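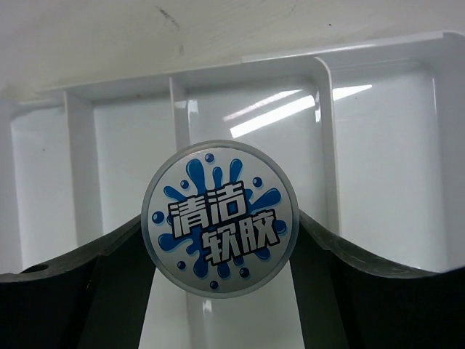
How does a two-finger gripper know how hard to squeeze a round tub?

Ours doesn't measure force. It closes until the servo current passes a limit we set in software, waits 300 milliseconds, and reads the current again. If the second reading has dropped, the arm treats the grip as bad and opens.

Print this page | E-mail this page

Sorting Arm, Final Report
Darren Dawber and Ama Arthur
Built at the Starkden shared workshop

1. What we set out to do

The goal was an arm that picks up small household containers and puts them into a divided tray, one item per compartment. We named it Cropper. The arm had to work on an ordinary bench with no fixed jigs, and it had to place an item without knocking the dividers.

We started in September. Ama wrote the control code and Darren did the mechanical work. Both of us did wiring, and we both redid wiring.

2. Parts

The arm came as a kit from Tetton and we replaced the gripper that was supplied with it. The new fingers are black and curved so they can close on round items from both sides. A small camera sits at the wrist and looks down past the fingers. The controller board is a Skalto, which we already had from a class project. It has enough pins but the connectors are loose, and we ended up gluing two of them.

The tray is glossy white plastic with upright dividers. Our main test item was a round container with a flat lid. The label has the characters 清洁软胶 (cleaning soft gel) over a blue splash. We picked it because the rim is translucent and the lid is flat and pale, so we expected the camera to have trouble with it.

3. Finding the compartments

The first version looked for the divider edges. Glossy plastic made this hard. The bench light leaves bright streaks across the compartment floors, and the code took the streaks for edges. A streak can line up from one compartment into the next, which makes it look even more like a real line.

We tried turning the light off and using the window. That worked until 4 p.m. or so. In the end we kept the light and told the code to ignore anything brighter than a cutoff value. The divider tops are found first, then the spaces between them.

4. Placing

The arm stops above the tray and takes a picture before going down. From straight above a round container hides whatever is under it, including part of a divider. The code therefore saves the tray position from an earlier picture, with the gripper empty, and uses the second picture only to check that the item is still held.

Lowering is done in 8 steps. Fewer steps was faster but the arm swung at the end of each one.

5. Results

We logged 515 placing attempts over the whole project, counting the ones made with the old gripper. Roughly 12 percent failed. Most failures were with the old gripper, and the rest were mainly the item touching a divider on the way down. We did not separate the two kinds in the log until late, so we can't give a good number for each.

6. What is left

The current limit is set by hand for each item. A soft bottle needs a lower one than a hard tub. Ama has code that steps the limit up slowly but it has not been tested on the arm. The finger tips should also get a rubber layer, and Darren wants to shorten the wrist cable, which catches on the elbow joint when the arm reaches to the far left.

2 comments | 8 shares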